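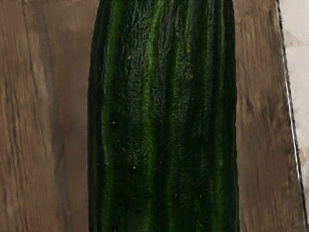 Tuesday, Mirham, after lunch

Today I write down how we log the simulated kitchen runs, so that we all do it in the same way. Until now each of us had own habits, and when I compared my notes with the sheets from Pudgate I could not match them.

The task is the usual one, zucchini and green dish. Yesterday evening I went through 79 runs in the Nemesa folder. In 34 of them the result field says only "ok". For me this is not a result. Ok for the arm, or ok for the vegetable?

Rules from now:

Write the start surface and the end surface in full words. "Wood" and "dish" are enough. Do not write "A to B", we changed the letters two times already.
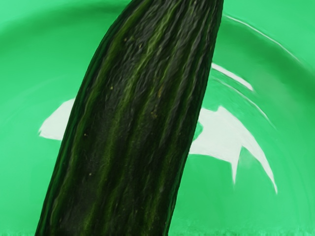

The close view alone must not decide a pass. When the zucchini fills nearly everything, I cannot judge if it is resting or still held from outside the view. So please open the wide view for the same step before you fill the field. If the wide view is missing, the run is "not judged". It is not a fail.

Glare on the dish is to be noted, with one word, left, right or both. Do not correct the brightness before saving. If somebody needs a corrected copy, it goes in a second folder with the same run number.

Simulated runs keep the prefix S. I found two without it, and I renamed them and wrote this in the change list. A rendered run should never stand in the same table as a run from the real bench, also when the numbers look similar.

Still open: how long must the object be still before we call it placed? The Jabłońska sheet says 2 seconds, my script takes the last step only. I will use the sheet until we agree.

To do: check the old "ok" runs again, first the ones with both views.

Comments (3)

pudgate_bench: Agree with "not judged". Can it have its own column please?

mk: Our sheet says zucchini, the object list says courgette. Search finds only one of them.

pudgate_bench: Then keep zucchini, it is in the file names already.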